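Murberg Table

3 min read

The Murberg Table is a small family restaurant in the harbor town of Murberg, known mostly for its gluten-free baking and for its long, unhurried Sunday-style lunches, served all week. It was opened by Helmi Koskela, a former school cook, in a narrow brick building that had once been the Kauppinen shoe shop – and plenty of older residents still call it Kauppinen's, whatever the sign says.

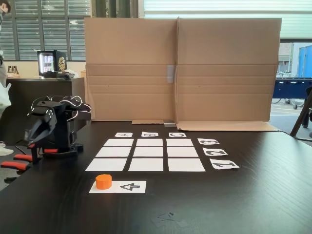
Menu

The menu is short and changes with the weather. Salmon soup, rye-free flatbread and a baked cheese with cloudberries are nearly always on it, and regulars are said to get rather upset when the soup runs out. Everything fried is cooked in a separate gluten-free kitchen, added when the dining room was enlarged to seat 100 guests.

Eino Laaksonen took over the baking a few years later, and his almond cake, sold whole at the counter, has become a favorite for birthdays and name days all along the coast,
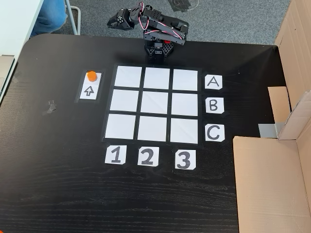 as well as for the town's summer fair in July, when the restaurant sets up a stall by the water and bakes around 2,000 small buns for the weekend.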